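4. Showing the task by hand

OK, this is the fun part! You've got both grippers on and paired with the Lirkier recorder (if you don't, go back to section 3), so now we teach the robot to put a snack pouch on a tray.

1. Lay the white board on the table and set the tray down with its long side running away from you.
2. Put the pouch to the left of the tray, label up.
3. Hold both grippers open and still until you hear the beep. 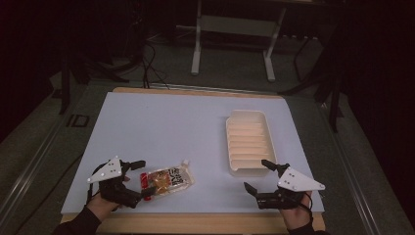
Fig. 6. Pouch by the left gripper, tray by the right one.

4. Close the left gripper on the pouch, lift, and lower it onto the ridges. Go slower than feels natural (I rushed my first batch at Gudomcombe and had to toss 26 takes).
5. Use the right gripper to steady the tray if it slides.
6. Open both grippers, back away, and wait for the second beep.

Note: I move the pouch a little between takes. For this task I'd plan on some 41 good ones before you start training.

Caution: Keep the cables clear of your elbows! A snagged cable can yank the gripper mid-take, and the recorder won't flag it. If it happens, say "drop" and start over from step 1.

Error 1514 means the left gripper lost its connection. Reseat the plug and pair again.

Section last updated 06/03/2018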